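Course Materials / Automation Planning / Unit 11
May – Teaching staff, Griswood Technical Program

Budgeting for a small manipulation cell

These notes cover the purchase of one robotic arm for countertop work: picking, placing and sorting light objects among ordinary household goods. The worked case is the Skonusside kitchen cell. The same method applies to a packing bench or a lab counter, with different numbers in the end-of-arm line.

1. Start with the task list

Write the tasks before asking for a quote. For each task record the object, its weight, where it starts, where it ends and how often the move is repeated. A task list for a kitchen cell is usually longer than the buyer expects, and most of the entries are light. Payload is seldom the limit. Reach and gripper opening are.

Measure the counter depth from the front edge to the wall, then the height of the tallest item that will stay in place. An arm mounted at the front edge has to clear whatever stands between it and the target. Students often measure to the middle of the work area and forget the back row.

2. Split the budget

Use four lines: arm, end-of-arm tooling, installation and running cost. In the Skonusside case the arm took 58 percent of the total. Tooling was set at 3,000 dollars, which covered one gripper, a spare set of fingers and the mounting plate. Installation included the stand, cable routing and two days of setup labor.

The Vaditz quote bundled the gripper with the arm at a lower price. It was rejected because replacement fingers could be bought only as part of a full gripper. Check this in every quote. Fingers are a wear item and belong under running cost.
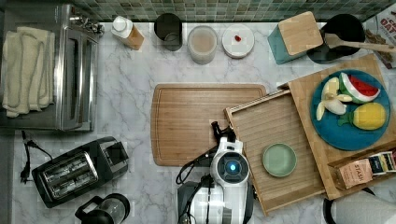
Props and fixtures need their own entry under running cost. They are cheap per piece and are often left out for that reason, then bought from petty cash and never recorded. List trays, boards, plates, containers and any play food used in place of the real item. Buy duplicates of anything that sets the position of something else, such as a tray. If a tray is replaced with a different size halfway through a project, the earlier results are hard to compare.

3. Power and cables

Count outlets before ordering. Kitchen appliances may share a circuit, and heating appliances draw a large load. Ask the electrician to confirm in writing which outlets the arm controller may use. Allow enough cable for the full range of the arm – a cable that is long enough at rest may be short at full reach.

4. Lead time and service

The supplier in our case, Cù, quoted 11 weeks for delivery. Plan the installation labor from the confirmed ship date. Service contracts should state response time, who pays freight and whether a loan unit is provided. A contract without a loan unit may still be acceptable if the work can stop for the length of a repair.

5. Assignment

Prepare a four-line budget for a cell of your choice. Attach the task list, the counter measurements and 2 competing quotes. State which quote you would accept and which single term in the other one you would try to negotiate. Budgets without a running cost line will be returned unmarked.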